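**Cell check, memory and processor station, Trindov line – 19 April 2023**

Work order 782. Done by the day shift, with the Hinrichs sheet on a clipboard and this file for the parts where the Hinrichs sheet gives you a box to tick and no room to explain why you didn't want to.

Key: OK / FIX (do it before the next run) / WATCH (write it down again next month and feel responsible)

## 1. Before anyone leans in

- [x] E-stop on pendant: pressed, held, released. **OK**
- [x] E-stop on table: same. **OK.** It is stiffer than the pendant one. It was stiffer last year too.
- [x] Speed limit for hand-in work set to 200 mm/s. **OK**
- [ ] Floor tape around the cell. **FIX.** The corner by the door has been walked off. There is tape in the drawer, under the other tape.
- [x] Program loaded matches the program named on the work order. **OK**, second try.

## 2. Table, case and fixtures

- [x] Case sits flat, no rocking when pushed at each corner. **OK**
- [x] Side panel off and laid on the table, fixture blocks facing up. **OK**
- [x] Fixture blocks tight to the panel. **WATCH.** One turns if you really want it to. The arm doesn't want it to, so far.
- [x] Slots in the table clear of screws. **OK**, after I took out the screws. 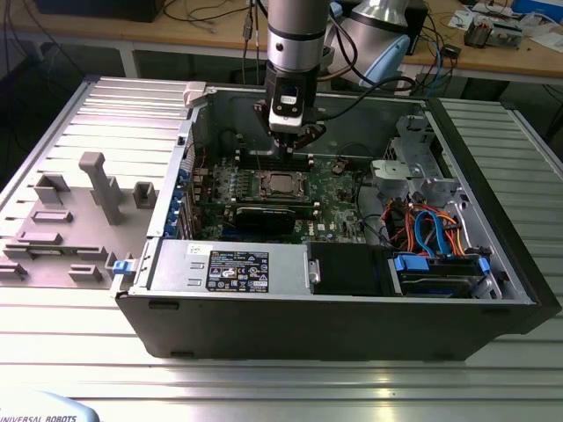
- [x] Taught start point over the case still good. **OK.** Jogged down by hand, watched the clearance at the case walls, jogged back up. The number on the pendant agreed with the number in the Prokell log, an event I would like marked in some way.
- [ ] Bench behind the cell tidy. **WATCH.** "Tidy" is not defined on the sheet and I won't be the one to define it.

## 3. Gripper

- [x] Finger screws: witness marks lined up. **OK**
- [x] Finger pivots: no side play by hand, power off. **OK**
- [ ] Pads wiped. **FIX.** Alcohol bottle empty. It was put back on the shelf empty, with the cap on, which takes a certain kind of person.
- [x] Open and close 3 times at low force, listen for clicks. **OK.** Nothing from the gripper. The fan over the bench clicks plenty, but it has its own sheet.
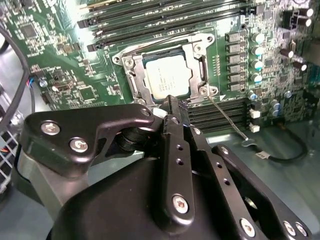

Finger clearance is the item people rush. Check it with the gripper low and look at it from the wrist camera as well as from the side, since from the side everything looks fine. The left finger has that hooked end, and the hook reaches in toward the socket area. If you set your height by the long bar in the middle, you have set it for the wrong part. Set it by whatever is lowest, then add the margin on the Mivberg card.

- [x] Height over socket set and saved. **OK**
- [x] Old height point deleted. **OK.** It was called "new_height_final," so you can see how that would go.

## 4. Socket work

- [x] Graphics card and memory slots kept out of the travel path. **OK**
- [x] Wrist strap on for anything done by hand inside the case. **OK**
- [ ] Processor top cleaned of old paste before any picture matching is run. **FIX.** The matching routine threw error 404 in the Prokell log, which in that log means "part face not recognized" and which gave everybody a good laugh the first time.

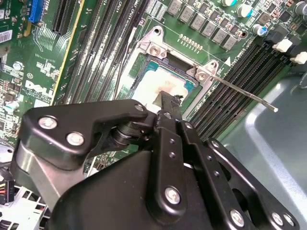 - [ ] Lint-free wipes at the station. **FIX.** We have paper towels. Paper towels are the opposite of the thing asked for.
- [x] Retention lever: arm path does not cross it when it's up. **OK**, with less room than I'd like. **WATCH** as well, so it gets two entries.
- [x] Force limit trips when the finger is pushed by hand. **OK.** Tripped on the first push, with the arm well clear of the board. Please do this one clear of the board.

## 5. Cables and arm

- [x] Tool cable: no rub marks at the wrist, enough slack for a full wrist turn. **OK**
- [ ] Cable ties. **WATCH.** One is cut too long and sharp, and I found it the way you always find them.
- [x] Joint caps seated. **OK**
- [x] Final dry run over the board, gripper held above the card. **OK**

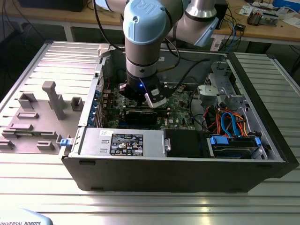 *Dry run position: gripper above the graphics card, blue LED lit.*

## 6. Left open

1. Tape by the door.
2. Alcohol and proper wipes – one order, please, so they arrive on the same day for once.
3. Clean the processor top and rerun matching.
4. Recheck the loose fixture block in May, along with the long cable tie if it's still attached.

Cell released for slow-speed work only until item 3 is closed. Clipboard is back on its hook. The pen is gone again.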